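Why Do Clothes Wrinkle?
A Flodik page for curious kids, by Merle Ruddock

Have you ever pulled your favorite shirt out of the bottom of a drawer and found it looking like a balled-up paper bag? Mine do that all the time, and when I was a kid I thought it meant the shirt was getting old, the way people do. I was wrong about that (my grandmother laughed for quite a while), but the real answer is even better, and to get to it we have to make ourselves very, very small.

Let's start with what cloth is made of. If you look closely at a T-shirt you'll see that it's made of thread, and if you pull a piece of thread apart you'll find lots of thin hairs twisted together. Those hairs are called fibers. Cotton fibers grow on a plant, wool fibers grow on a sheep, and polyester fibers are made in a factory from the same kind of stuff as plastic bottles. Now shrink down again, much smaller than before, and you'd find that each fiber is built from long, skinny chains called molecules. You can't see them, even with the magnifying glass from your science kit, but they are in there, lying beside each other like noodles in a bowl.

In cotton, those noodles hold on to their neighbors with tiny pulls called hydrogen bonds. Think of a long line of kids all holding hands. As long as everybody keeps holding on, the line keeps its shape.

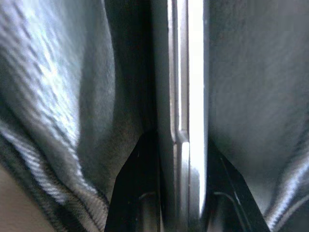
Water is the great troublemaker when it comes to wrinkles. When cotton gets wet, water sneaks in between the chains and makes them let go of each other's hands, so the chains can slide around. Then the shirt dries in whatever shape it happens to be in, and the chains grab hold again, only now they're holding different hands! If the shirt was hanging nice and straight, lucky you. If it was in a heap, the heap is what it remembers. You can tell a lot from how a piece of cloth bends, too. The grey-blue cloth in the picture has gathered itself into soft, rounded folds, with fine slanted ridges running along it, and big round folds like those are gentler on the fibers than a sharp crease, where the threads have to bend a long way in a very small space. Press a fold flat and sit on it for a whole car ride and you'll find out what I mean.

Heat does something a lot like what water does. It makes the chains wiggle, and when they wiggle enough they let go. Your own body is warm and a little damp, which explains why the backs of your knees leave such deep creases in your pants on a summer day.

So how does an iron work? It's the same trick, used on purpose! The heat and the steam make the chains let go, the heavy flat bottom pushes the cloth smooth, and as the cloth cools and dries the chains hold hands again in their new, flat places. (Irons get hot enough to burn you badly, so that job belongs to a grown-up.)

Wool is a different story. Wool fibers are crinkly, almost like little springs, and if you squash them they tend to bounce back. My friend Majdi Khoury wore one wool sweater for the whole trip from Skoswood to the coast, slept on it, used it as a pillow for his dog, and it still looked better than my cotton shirt.

Try it yourself

You'll need two old cotton handkerchiefs, a bowl of water and a clothesline or the back of a chair. Ask before you take the handkerchiefs.

Dip them both and squeeze them out. Hang one up and smooth it with your hands. Twist the other into a tight little ball, put a rubber band on it and leave it somewhere airy. The ball takes much longer to dry, maybe a couple of days, so you'll need some patience. When they're both dry, open the ball and lay the two side by side. Then sprinkle a little water on the wrinkly one, pull it smooth, and let it dry again flat. Did the wrinkles go away, or did a few hang on?

If you have a scrap of wool or polyester, try that too, and draw what you find. We'll be putting up readers' drawings in October, and there is plenty of room on the wall for yours.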